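4.2 Good practice for approach and grasp labels

We were delighted by how much a few written rules improved our garment handling records. The Stirel guideline asks for every approach to be labelled before the fingers close, and it treats "open near cloth" as a state in its own right. Of the 200 attempts logged under the Rurkis protocol, 39 had first been marked as grasps when the label should have been "open near cloth" (a lovely thing to be able to put right!).
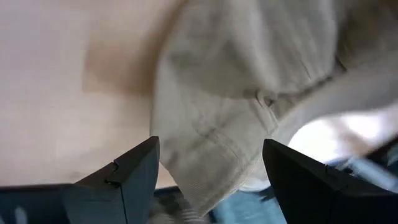
Should an annotator guess when contact is unclear? The label "undecided" is always allowed, and a second annotator then looks at the attempt without seeing the first label.

Figure 3. Wrist view of what appears to be a garment with sewn seams, its lower corner between the spread fingers. Label: open near cloth.

Seams deserve a rule of their own. Following Timmermans, we record a seam or hem whenever it lies between the fingertips, as thick edges and single layers call for different closing forces. The Zullemell checklist puts this on one page, and new annotators took to it within 20 minutes.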